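Community Help > Home & Workshop
Reading time: 2 min

Sealing bare wood in a damp garage

bredton_shed
I put up shelves of bare softwood in my garage in October. The garage is 18 feet long and unheated. Gray smudges are showing on the boards. Do I need to take everything down and sand it, or can I seal over them?

wukard
Don't seal over them. Wash with a mild cleaner, let the boards dry for two weeks, then sand with 60 grit and go finer after that. Smudges can be dirt off your hands or the start of mildew. Mildew comes back under varnish.

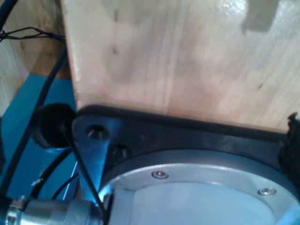

Pale unfinished wood with small knots and gray smudges.

Banell
Agree on the sanding. I'd check the humidity first. Mine sat at more than 60 percent all winter and no finish held up. I got a small dehumidifier at Bawa Hardware and run it nights. Keep its cord off the floor.

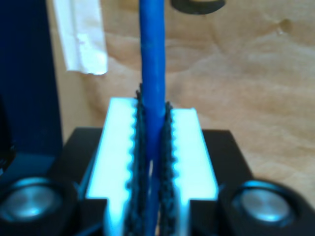

Page last changed: 11 Jan 2019

tin_roof
just paint it

bredton_shed
Thanks. I'll wash one shelf first and see. The back wall is the worst, so the dehumidifier will go there.

Contact us | Copyright Bredton Community Help | Back to top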